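Week 6 handout: The snack tray, or how to lay out a small table
Hospitality Basics, evening group, Haden Centre
Saturday, November 23, 2024

Hello again. I promised I'd type up what we covered, as half of you were still hunting for pens when I got going. It's mostly the snack tray, plus a bit on portions at the end that we rushed.

So, why a whole session on putting sweets in a tray? Mainly because it's the thing guests touch first. At a meeting the tea may be late and the biscuits may be soft, but if there's a tidy tray in the middle of the table people feel looked after (I've watched grown adults cheer up over one toffee!). It's also a lovely small job to practise on before we get to the buffet in the second half of the course.

Choosing the tray

Go shallow. A deep bowl looks generous for five minutes and then everyone is rummaging about in the bottom of it. A low rim keeps things from sliding off when the tray gets passed along, and you can see what's left at a glance. I like a plain pale colour, as the wrappers bring plenty of their own. Shape is up to you. Six-sided ones are nice on a round table because they haven't got an obvious front, so wherever you sit you get a decent view.

Emptying out and sorting

Tip everything on to the clean table next to the tray, not into it. I know it feels like double the work. Look for split wrappers, read the labels for nuts and milk, and put anything doubtful to one side. Then think about size. Long bars go in first and lie flat, along the sides of the tray. Small wrapped pieces fill the gaps and sit on top. If you start with the little ones you'll end up with a bar balanced across them like a plank, and off it comes the moment somebody reaches over.

Colour next. Keep two reds apart if you can, and let something pale or shiny sit between the dark ones. Don't fuss over it — a minute is plenty.

Tongs

Yes, even with wrapped things. It's a good habit, and some venues (the Prindow rooms, for one) ask for it. Hold them near the middle, go in from above, and squeeze gently. Thin crinkly wrappers slip if you only catch the corner, so get hold of the sweet itself. Chocolate bars want picking up across the middle or they swing. When you've finished, leave the tongs beside the tray with the open end facing the guests.

Portions

We did the sum for the Fledero open day on the board, and here it is again for those who missed it. They expect 170 people and want eight pieces each across the day, which makes 1,360 pieces. Sounds mad, but it's spread over a lot of tables and a lot of hours. Order a few over, and never fill every tray at once. Top up little and often.

For next time

Bring a tray from home, any shape, and a handful of mixed wrapped snacks. Read the section on allergens in the Tabrizi folder too. I will be asking!

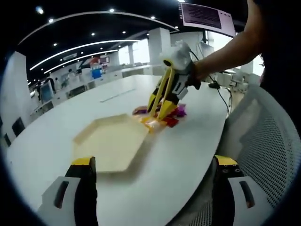
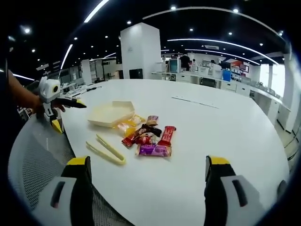
Sweets out on the table, tray alongside.

Your course tutor
Hospitality Basics, Haden Centre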